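Setting up a Lakeck display panel for shop use

Applies to firmware 2.6 and later. Last revised 2008-09-24.

The factory settings on the Lakeck are meant for a dim room. Under shop lighting the blacks look grey and price text is hard to read from the side. The steps below set brightness, colour and the overnight schedule. You need the service remote, a USB stick formatted as FAT32 and the Rukuvar test pattern set.

1. Switch the panel on and leave it showing the full white pattern for half an hour. Readings taken earlier than this will drift.

2. Hold Menu and 6 together until the service menu opens. Go to Picture, then Reset, and confirm. The panel restarts and the input goes back to VGA, so select your own input again.

3. Turn off Auto Contrast and Room Sensor. Both alter the backlight while you are trying to measure it.

4. Load the grey steps pattern. Raise Brightness until the second darkest bar can just be told apart from the first, then go back one step. Set Contrast the same way at the white end.

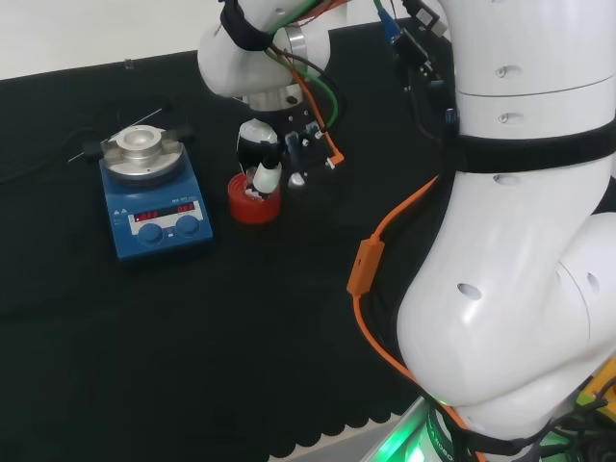
5. Open Colour Balance and choose User. Leave green alone and adjust red and blue only, in single steps. The values are stored per input – if the panel is fed from two players, repeat steps 4 and 5 for each.

6. Under Schedule, enter the opening and closing times. The clock has no battery in models with a serial number below 2000 and must be set again after a power cut.

7. Choose Save to USB. The file is called PANEL358.CFG and can be loaded on any other panel of the same size. It does not carry the clock or the network address.

Fault codes

Code 173 after a restart means the settings file was written by older firmware. Delete it from the stick and save again from a panel that has been updated.

If the picture shifts to one side on VGA, run Auto Position with a full-screen pattern showing. A black desktop gives the panel no edges to find.

Wall brackets and cable lengths are covered on the Paulík mounting page.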